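Undus plans purchase of handling robots for its furniture line, opens call for suppliers

Undus has approved a budget for the first two robots of its chair finishing and packing line. The company will invite offers from suppliers until the end of August, and wants to have the machines in place at the Baluyot site before the winter orders begin.

The purchase is part of the Manska project, which looks at how pieces of different shape can be turned, checked and put down again without damage. Before asking for prices, the project team wrote down 23 handling steps which are done by hand at present. Recording of these steps with gloves and markers is included in the planning budget, so that suppliers can base their offers on real movements. 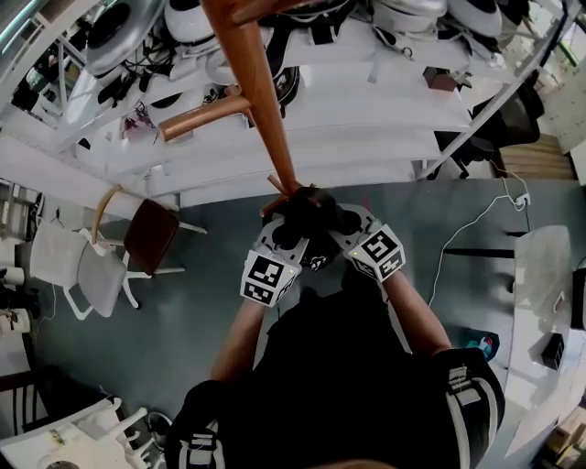

Speaking for Nollel, the integration partner, a representative said that many buyers spend the whole budget on the arm and leave too little for grippers, safety fencing and training. Nollel has advised Undus to keep these costs as separate lines in every offer.

Undus will follow this advice. Each supplier will receive the same set of 948 recorded movements and must state which of them its equipment can repeat – and at what speed. Service costs for the first years must be shown too. Offers without this information will not be considered.

Suppliers can request the documents from the Undus purchasing office. Visits to the Baluyot site are possible in the mornings, by appointment.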